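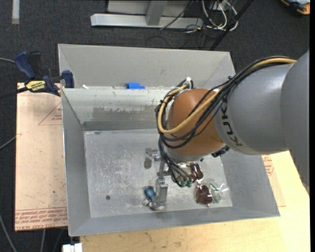
About Dalthorpe

Dalthorpe makes and refurbishes open metal bins for parts handling. The company supplies machine shops, foundries and sorting lines that need a container with sloped walls and a flat floor. All cutting, bending and welding is done in one building. Safta Filip founded the business and still signs off on every new drawing.

What we make

The product list is short. Lins is the single bin, built to order in any footprint up to 800 mm on the long side. Teltari is the same bin supplied in joined sections, one behind the other, for lines that keep two kinds of parts apart. Stuka is the heavy floor plate, sold separately and fitted to either.

Wall angle is set by the part. Short, round stock slides at a shallow slope. Flat stampings need a steeper one or they stack against the wall and stay there. Customers send a box of sample parts with the order form, and we run them down a test panel before the angle is fixed. Narrow front walls are available where reach is limited.

Floors and wear

Bin floors are left as bare metal. Paint on a floor lasts a few weeks under loose castings and then comes off in flakes that end up in the parts. Bare floors scratch and go whitish with use. Scratches do not affect service life. Dents deeper than 3 mm do, and a floor with dents of that depth should be replaced.

Walls are painted gray unless the order says otherwise. Wear on a wall usually shows first as a dark patch with ragged edges where parts strike it. A patch can be touched up on site with the paint supplied. If the metal under it has thinned, return the bin.

Refurbishment

We take back our own bins and those of other makers, provided the walls are steel. The bin is emptied, degreased, measured and straightened. Cracked seams are ground out and welded again. Normal turnaround is 12 working days. The shop has refurbished 1,336 bins to date, and the inspection sheet for each one is kept on file.

Ordering

There is no minimum order for Lins or Teltari. Stuka plates ship in lots of 50. Drawings are accepted as PDF or DXF, with dimensions in millimeters. The shop closes for stocktaking in January, and orders received during that time are entered when work resumes. Quotes include the test panel run and one revision of the drawing.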